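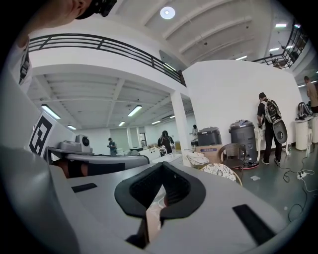

How long does it take to restring a sitar?

"An afternoon, if the pegs behave," says Ruwan Seneviratne. "The pegs have never behaved."

Seneviratne has repaired stringed instruments for most of his adult life, the last stretch of it from a rented room behind a tyre shop. He trades as Skallura, a name he got from a misprinted invoice and liked better than his own. The neighbours assume he sells flooring.

He came to the work by breaking something. His aunt's violin, a sat-upon violin by the time he had finished with it, needed a new top, and the quote was $500. "I had six dollars and a library card," he says. The library had one book on the subject. He still owes them for it.

These days the trade comes to him by word of mouth, a good deal of it by way of Thilini Hettiarachchi, who teaches cello two suburbs over and sends along any student whose bridge has started to lean. "She rings first to apologise," he says. "Then I know it's a bad one."

Hettiarachchi sees it differently. "I ring to find out if he's in a mood," she says. "He once gave a boy of 11 a full lecture on humidity. The boy's mother took notes — I don't think she'd been offered a choice."

Humidity is a favourite topic. So is glue. He will use only hide glue, which smells like a wet paddock and has to be kept warm in a pot he bought for baby bottles. Modern glue holds perfectly well, he concedes, and that's his complaint. A repair ought to come apart again for the next bloke.

Some 200 instruments pass through in a year, and a few never leave. Owners move, or take up the ukulele. He keeps a double bass in the hallway that was due for collection in July, though he's grown vague on which July.

Would he take on an apprentice? He thinks about it for long enough that the kettle boils.

"I'd have to tidy up," he says, and goes to look for a second mug.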